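Small bits and where to keep them. Notes, mostly for me but help yourself. Updated 4 January 2019.

Started this after the October clear-out, when the kitchen drawer finally jammed shut. Fuses, picture hooks, odd screws, hearing aid batteries, the lot. Anoma Amarasinghe lent me a divided box and I've not gone back to jam jars.
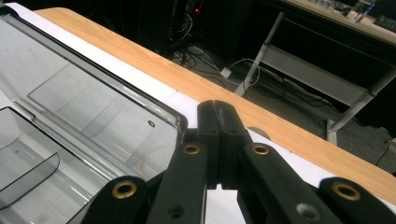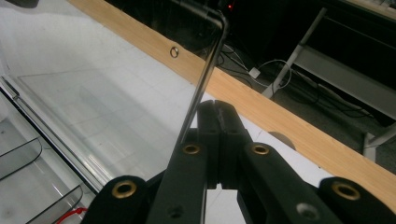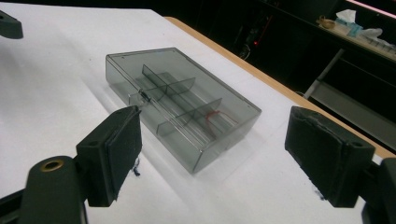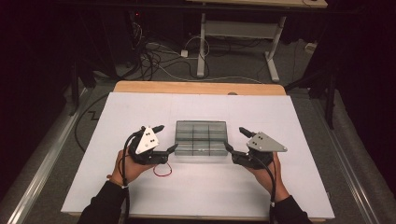 **Sorting**

- Tip everything on an old white sheet or a bit of board. Small dark things show up, and you can lift the lot and pour.
- Big stuff out first. Then screws. Leave the fiddly things til last or you'll lose the will.
- Half an hour, then stop. Tea.
- Anything you can't name goes in one envelope with the date on. Still there in a year? Bin.

**Boxes**

- See-through if you can. Opaque tins look lovely and you open every one of them looking for a fuse.
- Bought the Farnano one in the hardware shop at Drorkcombe. 14 compartments, lid a bit stiff. Rub a candle stub along the edge, sorts it.
- Don't carry an open one upstairs. Ask me how I know.
- Egg boxes do fine for picture hooks. Not for anything oily.

**Labels**

Masking tape and pencil. Biro fades, felt tip smudges. Fold one end of the tape under so theres a tab to pull when you change your mind.

**Rust**

- Dry rice in a twist of kitchen paper, one in each box kept in the shed. Change it when it goes clumpy.
- Drop of sewing machine oil on a rag, wipe screws over before they go away. Not brass ones, they're fine.
- Wet hands, no touching. Obvious but.

**Batteries**

Never loose with screws or coins. Tape over the ends of the square ones. Dead ones in a tub by the back door, and the Grilstead tip takes them, left hand side past the paint.

**Dropped something tiny?**

Old tights over the hoover nozzle, elastic band, go slow. Torch flat on the floor works too, everthing throws a shadow.

Next: the string drawer.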